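Ticket 2431
Product: Tedero label printer, network model
Opened by: Posari front office
Status: Closed
Priority: 4

Problem as reported
Shipping labels print with the bottom line missing. The last line is the postal code, so the carrier rejects the packages. Started after the office PC was replaced in March. Test labels from the printer's own menu come out complete.

Log

Checked the label stock first. Rolls are the same size as before, from Meinecke, and the core is seated properly. Ran the gap calibration twice. No change.

Cleaned the print head and roller with the pads from the supply drawer. Print was a little darker, bottom line still missing.
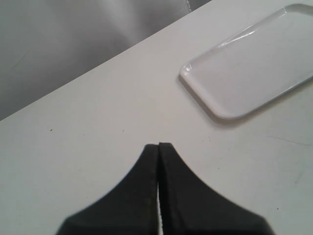
Printed the same label from the old laptop over the network. All lines present. So the printer and the stock are fine and the fault is on the new PC.

Compared driver settings on both machines. The laptop has a custom page size saved under the name Posari Ship. The new PC was using the default size, which is shorter than our label. Typed in the correct height and saved it. Bottom line came back on the driver test page.

Printed from Fanduveo and the line was gone again. Fanduveo keeps its own page setup and does not read the driver size unless the template is reopened. Closed the template, picked the printer again from the list, saved under a new name. Printed four labels, all complete.

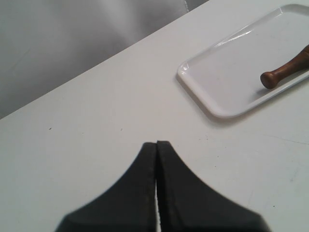 User called back the next morning. Same fault, but only on return labels. Those use a separate template with the scale set to 92 percent and the offset at 255. Looks like someone tried to shrink the label to fit at some point. Set scale to 100 and offset to 0, chose the right page size, saved.

Also turned off automatic driver updates for this printer - the last update on the laptop wiped the custom size and it had to be entered by hand.

Resolution
Page size corrected in the driver and in both Fanduveo templates. Old templates moved to the archive folder, please don't print from those. If the bottom line goes missing again, check the page size in Fanduveo before cleaning or calibrating anything.

Closed May 23, 2026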